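The Long Way Back to a Slow Loaf

In Trergate, the bakery on the main street sells out before lunch most days, and it sells only bread. 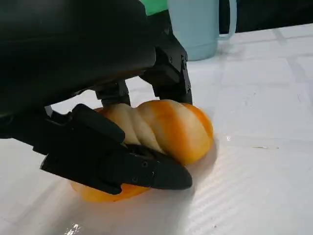
The shop opened in February in what used to be a shoe store. Before that, the town had gone 31 years without a bakery of its own. People bought sliced bread at the supermarket in Finthorpe or did without. Trergate has 4,000 residents, and the bank that turned down the first loan request said that was too few to keep an oven busy.

The money came from the town in the end. Households bought shares at a low price, and the mill at Matheson agreed to supply flour on credit for the first season. The mill grinds a local wheat that most large bakeries avoid. It is low in protein, it varies from one harvest to the next, and dough made from it will not stand up to fast mixing.

What it needs is time. The plain loaf is mixed in the afternoon and left in a cool room overnight. The braided loaf has butter and a little honey in it and is shaped by hand early in the morning. A new baker takes months to get the strands even. Pull too tight and the crust tears in the oven - too slack and the loaf spreads flat.

Prices are a sore point. A plain loaf costs $5, and the supermarket's cheapest is less than half that. The bakery sells day-old bread at a discount from 3 p.m., when there is any left, and older customers have learned to come by then and ask.

Other towns are watching. A group in Brudomach has looked over the lease and the share plan and hopes to open its own shop next year. Their building is larger, but it has no gas line, and electric deck ovens would take up most of the budget.

In Trergate the next shareholder meeting is on 4th June. The main item is whether to buy a second mixer or fix the roof.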